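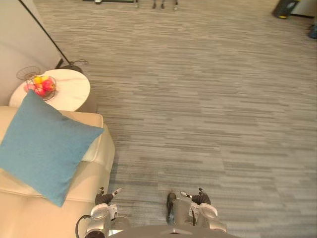

Niamh Mac Suibhne asks whether the second arm can be left off the order and added later, once the first budget year is closed. It can't. The Trodley is quoted as a two-arm unit, and the shoulder mounts, power supply and control software are all matched to a pair. A buyer who needs only one arm for the planned work should look at a different class of machine.

## Trodley two-arm unit – purchase and planning notes

Supplied by Memetti, Trirkdale office. Terms checked Apr 12, 2019.

The Trodley is intended for furnished rooms: lounges, model apartments, waiting areas and similar spaces where the furniture stays where it is and the robot has to work next to it. Typical work is moving cushions, picking up small items from low tables and clearing the floor. It is sold for supervised use only. The price assumes that a trained operator is in the room or at the remote station whenever the arms are powered.

### What the base price covers

- Body with head camera, left and right arms
- One pair of multi-fingered hands
- Charging dock and cable
- Operator station software, one seat
- Delivery inside the Trirkdale area
- Five hours of operator training on site

### What it does not cover

- Spare hands or replacement fingertips
- A second operator seat
- Room preparation
- Freight and insurance outside the delivery area
- Disposal of packing crates

Room preparation is the item most often missing from a first budget. Side tables, lamp stands and waste bins don't have to be removed, but their positions need to be recorded during setup. If the furniture is rearranged after that, the setup has to be run again. The operator can do this without a site visit. Allow an hour for a small lounge and more for a room with several seating areas.

### Hands

The standard hands come from Mughal and are the part with the shortest service interval. They handle soft goods well. Round objects such as fruit are within range, but the grip force should be set per task and not left at the factory value. Sites that switch between fabric and food should buy a second pair of hands and keep the two sets separate. Mughal sells hands by the pair only, so budget for a full pair even where one side wears faster than the other.

Fingertips are a stock item. They are ordered through Memetti and charged to the same account as the main unit.

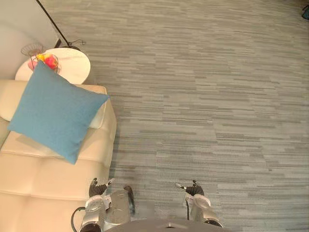 Arm cables run partly outside the housing and need free space on both sides of the body. Leave at least 40 cm between the widest point of the arms and any wall or fixed cabinet. Soft furniture may be closer than this during work, at reduced arm speed. The reduced speed setting is included in the base software.

### Floors

Short, dense carpet is acceptable and needs no treatment. Loose rugs should be taken up or fixed at the edges. Lamp cords and extension leads on the floor must be routed outside the travel path before the acceptance test, and the cost of doing so falls on the buyer. Deep pile has not been approved. If the room has it, ask for a site check before signing – the check is credited against the order if the order goes ahead.

### Service

| Item | Basis | Notes |
|---|---|---|
| Site visit | $205 per hour | Travel inside Trirkdale included |
| Remote support | Annual contract | Working hours only |
| Hand inspection | Per pair | Unit stays in use if a spare pair is held |
| Battery replacement | Per unit | Quoted at time of order |

Site visits are billed from arrival. A routine inspection takes roughly 5 hours with both arms checked, so a buyer without a service contract should hold that much in reserve for each one.

### Lead time and payment

Quotes are valid for 60 days. Units are built to order, and the build slot is assigned when the deposit is received, not when the purchase order is issued. Deposit is 40 percent. The balance is due after the acceptance test, which is run in the buyer's own room with the buyer's own furniture in place.

The next build slots open in May. Orders that include a spare pair of hands ship complete; Memetti does not split them unless asked in writing.

### Before asking for a quote

Send the following with the inquiry:

1. A floor plan with door widths and thresholds marked
2. Floor covering in each room
3. A list of fixed and movable furniture, with heights
4. The objects to be handled, with weights where known
5. Planned operating hours per week
6. Name of the person who will approve the acceptance test

Inquiries without a floor plan are answered with a list price only. Door width is checked against the body with the arms folded.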